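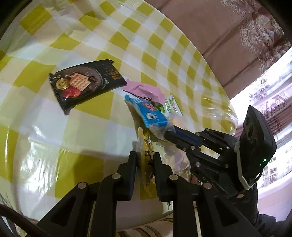 Nic Giolla
Workplace Practice Adviser, Orik

Tips for the sorting table

Staff at the Indcombe site now share the sorting of small snack packets with the Bemunov line, which takes its handling from work done by people with hand-held grippers. The change has moved colleagues from lifting and counting to guiding and checking. The following advice applies to everyone at the table.

Cover the table before starting. A checked cloth makes it easy to see where a packet has been put down. Smooth out any plastic on top, as folds catch the light and thin wrappers are hard to pick out against them.

Take hold of a thin packet upright, between the flat faces of the pads. Long packets may be held by one end. Close the grip slowly and stop as soon as the packet is secure - a harder squeeze will split the seal.

Where two people work at one table, agree who reaches first. Keep straps and cables clear of the packets. 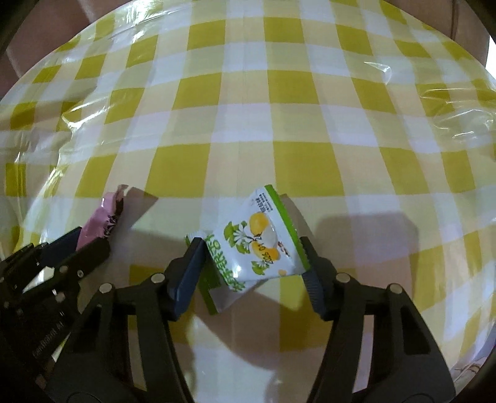

Issue 3, page 124

Small flat packets can be held at a tilt, provided both pads press on the sides. Leave the crimped end free.

Each member of staff should handle no more than 300 packets before changing to another duty. In July the site recorded 1,014 packets set aside for a second check, and most were returned to the line the same afternoon.

Hours have not been reduced as a result of the new arrangement. Staff who prefer their former duties should speak to their supervisor before the rota is drawn up. Wipe the pads with a dry cloth at the end of the shift.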